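Tuesday, late evening

I came home after nine and I want to write this down before I sleep, because tomorrow I will mix up the two grippers again. All day we compared fingers for the hand-held tool. Nahom wants to decide before December which pair goes to Dirkusholm, and I am the one who has to write the recommendation. The older pair is the Cadon, with the foam. The newer one is the Gudeta, with smooth rubber, and it costs 213 more for each set. I did not have a favorite when I started. Now I think I have one, but I am careful with it.
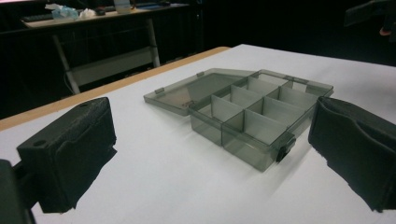
Foam is kind to thin plastic, this I must admit. With the rubber fingers I am always afraid to press too much, and my wrist becomes stiff after an hour. With the foam I can be a little careless. But the foam gets old quickly. The lower edges of both pads are already ragged, and it bothers me that I cannot say how much of the grip comes from the foam and how much from the shape. I asked Nantana if she has new pads in her cabinet. She has, but only one pair, and she keeps it for the Grultance test.

We took the organizer box as the main object. It was my suggestion, and Nahom agreed, though he would prefer something heavier. I like it because it asks for different things from the same fingers: a wide opening to hold the body, and then a very small and exact movement for the latch. Also it is see-through, and I wanted to know if the camera on the tool has trouble with that.

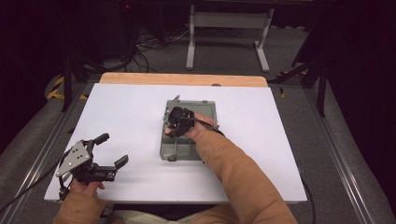
For the small movement I have to turn my elbow out, and then the cable pulls on my sleeve. I wrote "longer cable" in my notebook, under the other two times I wrote it. Mesfin showed me how he leads the cable along the arm and fixes it with tape above the elbow. It is better, but after lunch I forgot the tape and had to learn it a second time.

The camera question took most of the afternoon. At the low exposure the dividers are easy to separate from each other, but everything behind the table goes almost black. At the high exposure the background is nice and the white table burns out. Guido said on the phone that the background is not important for this test and that I should stop looking at it. He is right, but I still looked at it. In the end I kept the low value and wrote it on the first page, so that the two pairs are compared with the same setting.
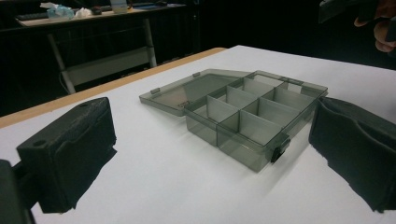 Frida thinks we are asking the wrong question. In her opinion the opening width decides everything, and the surface of the pads is only a matter of comfort, so we should first measure how wide each pair opens and leave the foam for later. I told her that a lid can slip also from a wide gripper. She answered that it can, and that I should then count the slips and not talk about them. So I will count them. I was a bit hurt at first, but on the bus I decided that she is a good person to have in the room.

The file for the Cadon pair has 729 grasps in it now, from all the days together. Nahom wants 1,000 for each pair before he believes any number. I think we can see the direction earlier, but I will not argue, he has to sign it.

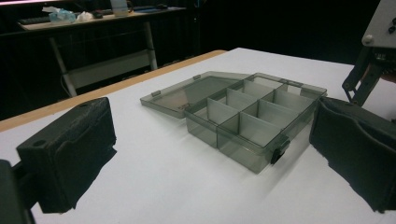

Cadon fingers, lid open, low exposure.

Tomorrow the Gudeta pair, with the same box and the same table. I must ask Mesfin for the small screwdriver before he leaves for his meeting, and put the tape in my pocket tonight. If there is time I would like to try also with the lid closed - the latch is the part where I expect the rubber to be better. Nantana says she will hold the notebook for me if I start before ten.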